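February, about 9 p.m.

Long one today. The target for Dillden is 560 clips of cloth handling, and this morning we stood at 278. I spent the first hour going through what we had and threw out a few where the fingers never closed on anything. Then back to the bedroom for more.

It was the purple flowered piece again. It is thin at the hem and it slides on the quilting, so I have to come in low with the jaws open wide and close slowly. Two grippers, one in each hand. My left still lags behind my right. The notes from Orier say to start each clip with the cloth in a different shape, so I bunch it up and drop it before every take – more tiring than the picking up.

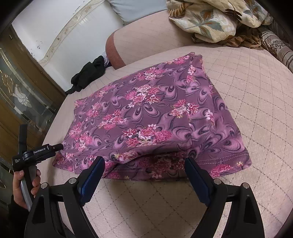
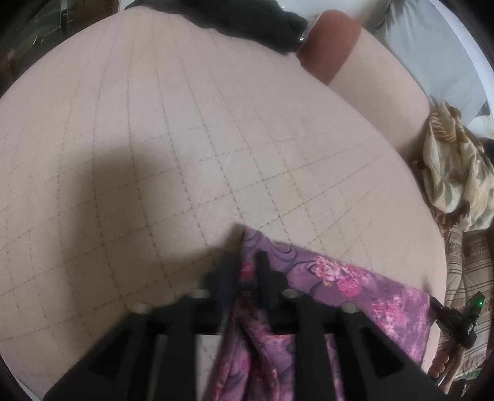
Purple cloth on the pink quilted cover. Jaws open in the first, cloth pinched in the second.

Wrists sore by four. I stopped for tea, wrote up the log, and copied everything over to the Terell drive, which took longer than it should have. Labels are still not done for the last 135. I want those finished before I start on towels.

Tomorrow: charge both units, wipe the lenses, ask whether short clips count toward the total.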